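Patch Day at Clallari

10/8/26
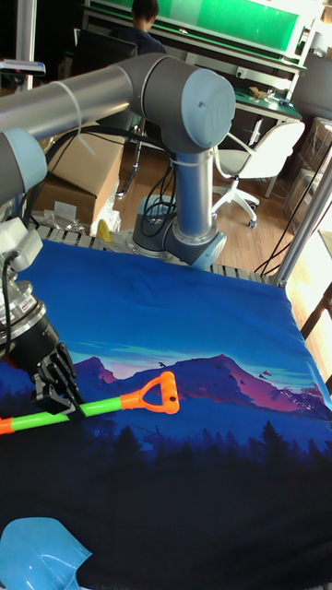 1. The queue

The servers for Fludine came back up at noon, and my sister was already 222th in the queue. She had taken the afternoon off work for it. I made tea and sat on the other end of the couch with my own controller, waiting for the number to go down.

We had played together since November. Our town was called Clallari, and it sat on a hill above the harbour at Conon. We had a forge, a bakery and 46 goats. She did the trading and I looked after the goats.

2. The harbour

When we got in, the colour of the water had changed. The patch notes said the ferry to Tan had been removed to improve performance. She read that part out to me and put her phone on the arm of the couch.

"I had stock on that ferry," she said.

"How much?"

"All the wool."

We walked our characters down to the dock anyway. Other players were standing there in the rain, typing. One of them offered her 2 coins for her boat licence.

3. The offer

She sold it. Then she went back up the hill, opened the gate and let my goats out onto the road.

"What are you doing?"

"There's a land route to Tan. It's 58 minutes on foot. They can carry the rest."

I checked the map, and she was right. I put the kettle on again before we left.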